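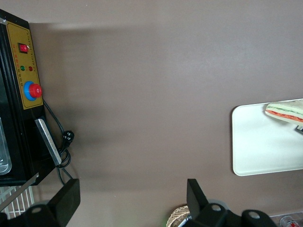
Ghassan Fakhoury writes that a hundred clean demonstrations of turning a knob ought to be plenty, and asks why my recipe wants so many more, with the table left cluttered. I have heard this a lot, mostly from people whose policy works on their own table. So I will go through how I collect the countertop tasks, and you can decide whether the extra hours are worth it. I was not convinced myself for a long time.

Print this page
E-mail this page

Step one. Write the task down in a single sentence before you touch the arm. "Turn the red knob clockwise, then let go." If two people read it and do different things, fix the sentence. My first set at Ferkitz was useless for this reason: half of us let go of the knob and half parked the fingers on it.

Step two. Look through the wrist camera, and only the wrist camera, from your starting pose. A red knob on a blue base against a yellow panel is an easy target, and I'd be suspicious of any success rate you get from it. With colors like that the model may be chasing a patch of red. There is a red rocker switch on the same panel, and a red light too, so check which red thing the gripper goes to when you start it off a little high.

Step three. Leave the mess in, but move it. The power cord matters most to me. If it runs the same way across the table in every episode, you have taught the robot a cord. I shift the cord and the plug every 9 episodes, and the tray and the wire rack when I shift the cord. Sandwich too. Keep the cord out of the path of the fingers unless you mean to record that.

Step four. Change the start pose by hand. People trust the random offset in the Orico scripts, and I don't see why. It mostly slides the gripper sideways. Tilt it, back it off, start with one finger nearly in front of the panel.

Step five. Keep the fumbles where you recovered. Throw out the ones where you gave up. Orest Mykhailiuk argues for keeping those too, with a label, and he may be right, but I have yet to see numbers from him.

Step six. Hold out a layout. Pick one arrangement of the table, record 31 episodes of it, and never train on them. Most of the claims I read skip this part - they test on the same table they recorded, then call it general.

My last full set was 416 episodes, held-out ones included, over 3 sessions. Would half have done it? Maybe. I trained on half as a check and it was fine until the appliance was turned a few degrees, and then it grabbed at air beside the knob. One run, so don't quote me on it.

Print this page
E-mail this page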